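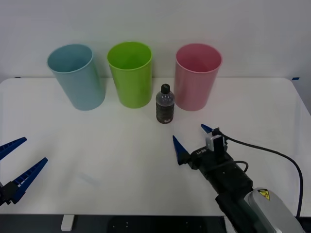 Blue, green and pink cups on the white table at Smadi.

Visit to the Smadi cup plant, Nekmont
2025-12-03

The bus from Alberg takes you to the gate, and visitors sign in at the side door. Our group had the morning tour. It starts in the raw material store, where the pellets come in by truck and are blown through pipes to the molding hall.
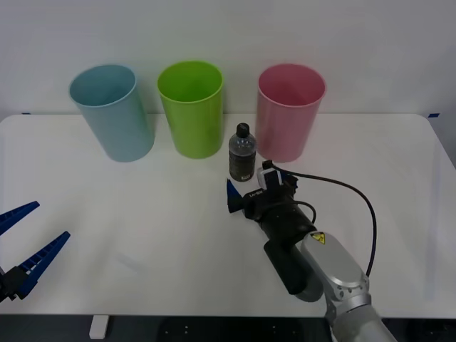
The hall is loud, so the guide talks on the stairs before you go in. The plant runs 365 days a year and had 317 people on the payroll in March. Color changes are the slow part. A machine going from dark to light has to be purged first, and the scrap is ground up for flowerpots. 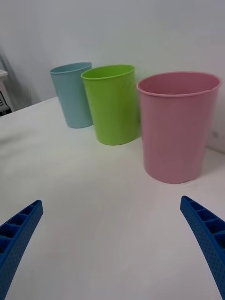
After that comes packing, then the warehouse, where most of the pallets were marked for Clernon. We did not get to see the tool shop — it was closed for an inspection.

The tour takes 2 hours with a coffee break. Wear flat shoes. The shop by the exit sells seconds by the bag, cash only. Parking is free but fills up early, and the last bus back to Alberg is the 442.
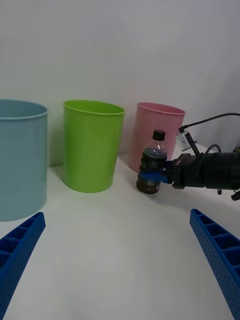
Light blue and lime green, against the wall.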